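Workshop notebook, January
Natural dye bench, indigo vat no. 2

Vat woken up at 8.15 after its night under the blanket. Coppery skin on top, a good fat flower in the middle, and the liquor underneath a proper yellow-green when I drew the spoon through it. I could have danced! Last week's was a sulky blue thing that gave us nothing but grey-ish pillowcases, so this is a big step up.

Recipe as it stands

Fructose vat, same proportions as Clem's notes from the autumn, but with the lime slaked the evening before and the fructose dissolved in hotter water. 100 g indigo, ground with pebbles in a jar until it stopped feeling gritty. Clem Maihi thinks the grinding matters more than anything else and I'm coming round to that. The stock jar settled clear in under an hour, amber at the top, sludge at the bottom, as it should.

Dips

Started with the Rewi linen (scoured twice, still a bit waxy at the selvedge). One short dip, out, let it turn, back in. The green-to-blue change never gets boring, I stood there grinning at it. Linen swatch 179 is the best mid blue we've had on that cloth and I've pinned it above the sink.

The Edus cotton is thirstier. It went dark so fast that I cut the second dip short, and it still came up deeper than the linen. Rinsed in plain water, then a splash of vinegar, then plain again. The rinse ran blue for ages, so I want a proper rub test before we promise anyone anything. White hanky, ten strokes, dry and then damp.

Nelli Seppälä came by at lunch and asked whether we could get near navy without going over to black. I think yes — more short dips, long airing, no heroics with a strong vat. Navy on plain cotton is what I'd most like to crack this winter, and it's the shade the Flistuneck order hangs on.

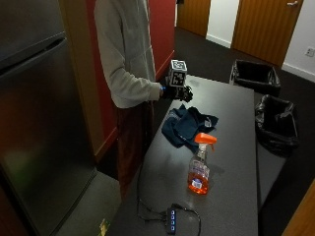 Things to sort before the next session

Feed the vat tonight, a spoonful of fructose only, and warm it slowly. The pH strips are nearly gone. Ask Trirker whether they still sell the wide roll.

Cut new swatches, numbers up to 303 are already written in the book so carry on from there. Please use the laundry pen, the biro washes off!

Stir gently and down the side, no splashing. I put too much air in on my last go and the flower took ages to come back.

Clem wants to try a walnut underdye on the linen. Very keen on this, brown under blue could give a lovely soft near-black. Husks are in the bucket by the back door, lid ON, they stink.

Vat covered again 5.40, still green under the skin.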